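Where do you put the kids' dishes when the rack is too small?

Tuvik
Posted in Kitchen & Dishes, 951 views

Hi all! We just moved to a place with hardly any counter, so I do everything on the wooden table now and I'm weirdly enjoying it. My setup is a gray plastic dish rack (the square kind with a grid of tines), a clear storage bin for snacks, and a big round black baking tray.
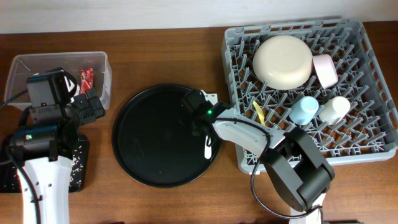
The rack is great for plates, they stand up like little soldiers! But kids' cups tip over, small forks slide between the tines, and bowls hog half the space. So I've started using the baking tray as the overflow spot. One bowl goes in first, then the cups, then the plastic cutlery along the side where there's room. I can carry the whole lot to the cupboard in one go – love that part.

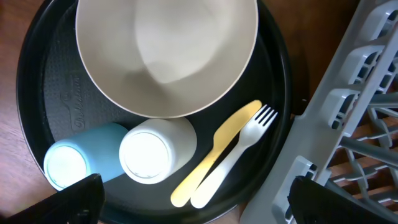
Lim
Oh, I'm a big fan of the tray idea! We did the same for a whole winter with a pizza pan. Two things I'd change. Turn the bowl upside down if it's still damp, and put a folded dish towel under everything so the water has somewhere to go. Cups on their sides are fine once they're dry, but wet ones keep a puddle inside. I leave ours upside down on the towel for 30 minutes, then put them away. And do wipe the tray right after, especially around the rim. Ours got a rust spot in May and I was so sad about it, it was my best pan!

Bindar
get a second rack

Skulasora
A second rack won't help if there's no counter, but a cutlery cup might! Mine hooks on the side of the rack and cost less than a sandwich. Spoons and forks go in handles down and they dry so much faster. Then the tray only has to hold bowls and cups. Measure your rack's edge first, though – some hooks are made for thin wire and won't go over thick plastic. I bought the wrong one and ended up using it for pencils.

Also, if you bake a lot you'll want that tray back. A cheap plastic serving tray 40 cm long does the same job, and it won't mind the water one bit.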